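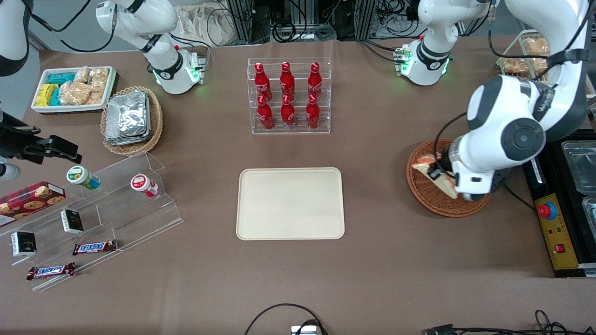
4. Setting out the snack table

By now your table should be standing level where you want it, with the legs locked and the cloth smoothed down. If the cloth still shows fold lines from the packet, don't fret over them. They relax by themselves after a day or so, and the brown cloth that comes with the Skasura table set is kinder about wrinkles than most. Please wash your hands and have all your trays and baskets clean before you start, and give yourself a little more time than you think you'll need on the first morning. Everyone fusses a bit the first time, and that's fine!

4.1 The back of the table

1. Put the clear drinks rack at the back, in the middle. The taller tier faces away from your guests and the lower tier faces toward them.

2. Fill the back tier first and then the front. Three bottles on each tier is a comfortable fit. You can squeeze in more with the slim bottles, but people will be reaching for them one-handed with a plate in the other, and a bit of elbow room saves you a good many spills.

3. Turn the bottles so the names face forward. (It takes a moment, and we do think it makes the whole table look cared for.)

Caution: Lift the rack only when it is empty, and hold it by the base with both hands. Acrylic scratches easily, so wipe it with a soft damp cloth and keep kitchen scouring pads well away from it.

4.2 Wrapped snacks

4. Set the white rectangular tray at the back left corner. Small wrapped things belong in it: bars, rice crackers, little packaged pastries, whatever your guests like. Keep each kind together in its own part of the tray, so that somebody looking for a cracker doesn't have to dig through the bars to find it.

5. Place a round wicker basket beside the tray for the foil packets. Stack them loosely and stop at the rim. Foil is slippery stuff, and a basket heaped too high will let go of its top layer just as someone is leaning over it.

Note: Replacement baskets are listed under part number 1221 and replacement trays under 1594. The baskets are woven by hand, and the color can vary from a honey brown to quite a reddish one. If you care about a close match, mention it when you order and we'll do our best to find you a pair.

4.3 Bread and sandwiches

6. Keep the bread rolls at the back right. Rolls in clear bags will hold nicely through an afternoon. Unwrapped rolls are lovelier to look at, but they want to be eaten within a couple of hours.

7. Stand the second wicker basket to the right of center, in front of the rolls.

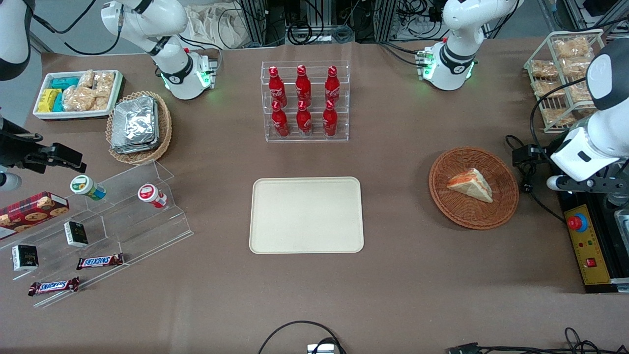 8. Line this basket with a napkin if your sandwiches are unwrapped. Cut them into triangles and lay them in with the cut edge up, so people can see the filling before they choose. One layer is plenty. It's much nicer to top up a small basket from the kitchen than to watch a big one dry out.

Caution: Sandwiches with egg, meat, fish or soft cheese should not sit out for more than two hours. Write the time on a slip of paper and tuck it under the basket if you tend to lose track, as we all do at a party.

4.4 The serving tray

9. Lay the beige tray in the middle of the table, right in front of the drinks rack, and leave it empty. Guests use it to put their own selection together, and then carry it off to their seat. Keep your spare trays within easy reach so you can set down another when one goes.

10. Step back to where your guests will be standing and look the table over. Anything hard to reach from there should come forward a few inches.

The basic layout came to us from Fadi Kanaan, who ran the refreshments at the Foulkes reading rooms and tried just about every arrangement there is before settling on this one. Move things around as you please, of course. If your room has its door on the left, you may want to swap the bread and the wrapped snacks. Care instructions for the baskets are in section 5.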